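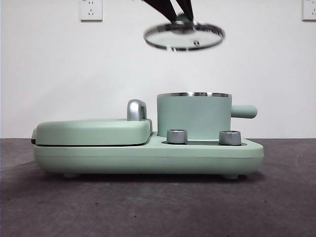 Wustdale list wrote on December 30, 2024:
> Has anyone used one of these green breakfast makers, sandwich side plus the little pot? Thinking of one for the caravan. Does the pot do porridge for 2 or is it just eggs?

Porridge for 2 yes, if you stop at 600 ml – any more and it climbs out. Lid off once it bubbles. Ours is a Claleo, had it since May. Sandwich side fine, thick bread no good tho. Wipe the plates while theyre warm.

Check your caravan power first, mine trips with the kettle on. Gotta run – will post the colour options tonite.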